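Speaker notes – Porkeo hand-held gripper kit, 20-minute slot plus questions

Running order is the same as the handout. Slides are numbered in the corner, so if the clicker dies, just call out the number and Poppy will move it along from the desk.

## 1. Opening (2 min)

- Say who I am and that Lockwood paid for the kit at the normal price. Rurkevton, who make it, saw a draft of the numbers but not the conclusions.
- One line on what it is: a two-fingered gripper you carry by hand, with a camera on it, sold as a way to record manipulation demos without tying up an arm.
- Most of the room will have used something like it. Skip the history.

## 2. What we bought (3 min)

- The kit is $2710 with the case, one gripper, two sets of finger pads, a charger and a year of the Busa software. Shipping was extra.
- It turned up in September, a week after the quoted date. The tracking link didn't work, but Rurkevton answered email the same day.
- Assembly is a hex key and a printed sheet. Valentyna did it in one sitting. The sheet shows an older cable clip and the one in the box goes on the other way round.
- Mention that the spare pads are a softer grade. We ran everything in this talk on the standard blue ones.

## 3. Why fruit (2 min)

- We wanted objects that are cheap and never the same shape twice. Foam blocks tell you very little about a pad.
- Sizes from small citrus up to melon. Skins from smooth to fuzzy.
- We also wanted ordinary counters with ordinary clutter. A lab bench with a grey backdrop makes every camera look good.

## 4. In use (5 min)

Leave this slide up for the whole section. Start with the opening of the jaws, then go to the camera.

The jaws open wide enough to come at a pear from the front with room on both sides. The linkages sit out to the left and right, so the middle of the view stays clear for the fruit. Lachlan liked this more than I did. My complaint is that the gripper body fills the bottom of the picture nearly edge to edge, and anything close in and low is hidden behind it.

Point at the left-hand pear. That blur is motion, and it's the one fault I'd ask people to remember from today. On this kit the exposure is automatic and there's no setting to lock it. The labelling team can work with some of it, but a blurred edge on the object you're about to grasp is the worst place to have it.

Then the background. A wall of kids' paper houses, a poster, fruit sitting close together and a shallow metal tray off to the right. Busa's tracking needs texture to hold its position, and a wall like this gives it plenty. Plain white walls were where we had trouble.
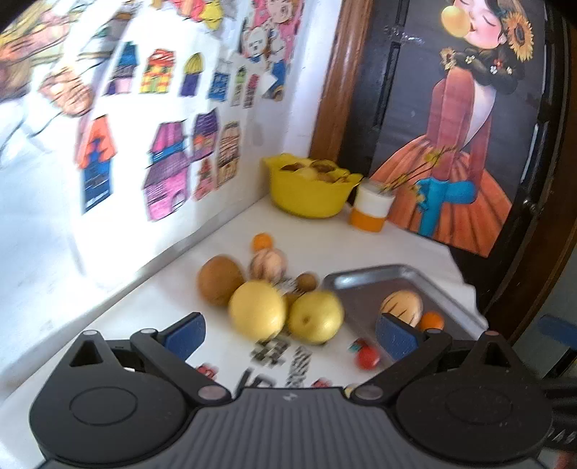
## 5. Results (4 min)

- Tracking: good in busy rooms, poor facing a bare wall. When it loses position it says so with a beep, and you start the take again. The beep is quiet. Freya missed it twice with the range hood going.
- Pads: round fruit held well when approached square on. Coming in at an angle, the smaller pieces tended to roll away from the jaw. The kiwi-type skins were easiest for the pads and left fuzz behind, so wipe them down between sessions.
- Tray work: picking off a shallow tray is fine from the open side. Over the rim, the knuckles of the linkage can touch first.
- Battery: roughly 6 hours of stop-and-start use. The claim on the box is longer.
- Comfort: fine for an hour. After that the weight at the front gets to your wrist. Jordan switched hands and said it helped, though the trigger is shaped for a right-hander.

## 6. Software (2 min)

- Busa imports a session without fuss and the colour is consistent from one take to the next.
- Export is slow. Start it before lunch.
- You can rename takes only after upload, so keep a paper list while recording.
- The licence covers 2 seats. A third person has to wait for somebody to log out.

## 7. Would we buy it again (2 min)

- Yes, one more, for the kitchen and household work. We won't be using it for anything fast until the exposure can be set by hand.
- If you already own a gripper in this class, the upgrade is hard to justify. The pads can be bought separately and they're the best part.
- The warranty is 12 months and excludes pads and cables. Ask for the cable terms in writing before you order.

## Questions I expect

- Can it be mounted on an arm? There is a plate for it, sold separately. We haven't tried it.
- Wet objects? Not tested. Rurkevton told us to keep water off the camera housing and we did.
- Is the data going to be shared? Valentyna is handling that – send people to her at the break.
- Left-handed version? Asked in writing, no date given.

Hand the sample pads around during questions and get them back before the next speaker sets up.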